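Prernumwood Homebrew & Craft Beer Board > Brewing > Yeast and Fermentation

Thread: Kveik for a winter porter – talk me into it (or out of it)

hopsandhollers wrote:
November 9, 2023

OK so I finally got my hands on a packet of the Midtbø dried kveik and I am way too excited about it. I've only ever used plain old American ale yeast and one very sad lager attempt. 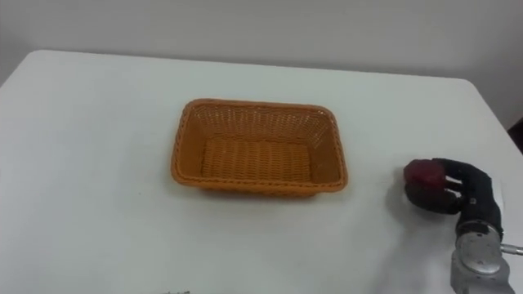
My plan is a 5 gallon batch of porter, ready to drink by the middle of December, and I want to pitch warm and let it rip. The recipe is mostly pale malt with brown malt, a bit of chocolate malt and a handful of flaked oats for body. Original gravity should land near 1.060 if my mash behaves. Has anyone here done a dark beer with this yeast? Everything I find is IPAs, IPAs, and then more IPAs. I love an IPA, but come on, it's porter season!

Also, how warm is warm? The packet gives a huge range and my closet sits at 68 without any help.

mashtunmaggie wrote:

Yes yes yes, do it! I've made two porters with Midtbø and I'd happily make another tomorrow. You get a little orange peel thing in the background and it goes so well with chocolate malt. Mine went in at 95 and was bubbling before I'd finished cleaning the kettle.

Get a heat wrap, though. At 68 it will work, but slowly, and you lose the fun part.

grainbill_gus wrote:

I'm going to be the grump. I like kveik fine in pale beers, but that orange note in a porter tasted like a mistake to me. If you want a porter that tastes like porter, use an English strain at 66 and give it three weeks. You have time before the middle of December, and your closet is already sitting at nearly the right temperature.

mashtunmaggie wrote:

Gus, you say this every winter, and I still say you pitched a full packet and buried any character it had. What were you fermenting at?

grainbill_gus wrote:

Around 80, full packet. I'll give you that one. I still think the oats and brown malt are doing plenty on their own and don't need company.

hopsandhollers wrote:

Ha, this is exactly what I was hoping for. So wait, do people really use less than a packet? I thought underpitching was the thing you never do.

kettle_sour_kid wrote:

With most yeasts, sure. A lot of people pitch kveik low on purpose to get more of the fruity stuff. What matters more is food for the yeast. It's hungry, and a porter at 1.060 is on the low side for it, so add nutrient in the last ten minutes of the boil. I skipped that on a small beer once and it just sat there at 1.022 sulking.

I use the Bastik nutrient, half a teaspoon for 5 gallons, but any of them will do. Oh, and check your mash pH! Dark malts can pull it down pretty far if your water is soft.

mashtunmaggie wrote:

Seconding the nutrient. And seconding pH – I hold the chocolate malt back and stir it in at the end of the mash. Makes a much smoother beer.

cellar_door_58 wrote:

Been lurking on this one. I'd split it. Brew the one batch, put half in each of 2 small fermenters, kveik in one and English in the other. Same wort, and then you get to taste them side by side. I did that with a brown ale and learned more from it than from a year of reading.

grainbill_gus wrote:

Now that I can get behind. Keep the English half in the closet and wrap the other one.

hopsandhollers wrote:

Oh I LOVE this idea. I have two of the 3 gallon Kaltton fermenters from when I was doing cider, so I don't even need to buy anything except the heat wrap and a packet of English yeast. Half a packet of Midtbø in the warm one, then?

kettle_sour_kid wrote:

Half is more than enough. Seal up the rest and keep it in the fridge. Don't let anything get damp in there.

One question, how are you carbonating? If you're bottling, please let both of them finish completely. Kveik looks done fast, but take two gravity readings a couple of days apart anyway.

hopsandhollers wrote:

Bottling, yes, and will do on the readings. I'm going to aim low on carbonation, 2 volumes or a hair over, I like my porter soft. Brewing it this weekend if the malt gets here. I'll put up gravity numbers for both halves!

grainbill_gus wrote:

Label the caps. Ask me how I know.

mashtunmaggie wrote:

And have somebody else pour them for you so you're tasting blind. I'm calling it now, the kveik half goes first.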